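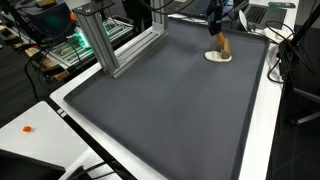
A flattened piece of something doughy on a big grey tray.

I have fallen hard for flatbread. It started in September, when Pilar Núñez brought a stack of them to a supper at ours, wrapped in a tea towel, and I ate so many that I had no room for the stew. I asked her how she did it and she looked at me as if I'd asked how to boil an egg. Flour, salt, water, a spoonful of oil, hot pan. Off you go!

Well, it took me a bit longer than that. My first batch came out like roof tiles. I had been adding flour every time the dough stuck to my fingers, which it does, constantly, for the first few minutes, and by the end I'd made something you could have resoled a boot with. Pilar told me to wet my hands instead and leave the bowl alone for 30 minutes. What a difference. You come back and the same sulky lump has gone soft and stretchy and lets you do whatever you like with it. 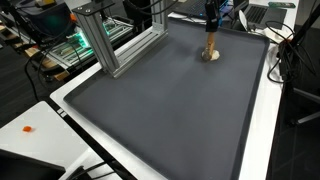
And the resting is the part I now love most (I know, I know, loving the bit where you do nothing). I put the radio on, chop an onion, wander off and read a chapter. Keith Pryor, my neighbour and a proper bread man with a starter older than his car, thinks I'm cheating by skipping yeast altogether. He may be right, but I've had dinner and he's still waiting for his loaf to rise.

I've been through a few flours too. The plain white one from Gallardo, the little shop by the bridge, makes the softest dough I've had my hands in. Swap a quarter of it for wholemeal and you get a nuttier bread that tears beautifully, though it wants a splash more water. Spelt was lovely on the day and cardboard by the next morning.

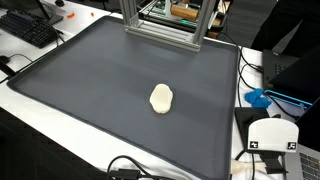 Can you make the dough the night before?
Put it in the fridge in a covered bowl with a little oil rubbed over it, and take it out an hour before you want to roll, otherwise it springs back on you like elastic.

The rolling I'm still rubbish at. I aim for circles and get maps of Norway. Mogens Fogh, who is Danish and feels strongly about Norway, says they taste the same whatever the coastline. Thin matters far more than round: thick ones stay pasty in the middle. Get the pan hotter than feels sensible, drop one in dry, wait for the bubbles, flip it, and brush it with garlic butter while it's still puffing. Oh, that smell!

Next on my list is a filled one with potato and green chilli. I've tried it once and the potato came out of the side and welded itself to the pan, so I'll report back when I've got a better way of sealing the edges.
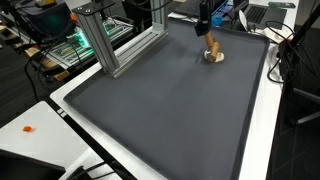

The long white table, with its dark grey covering.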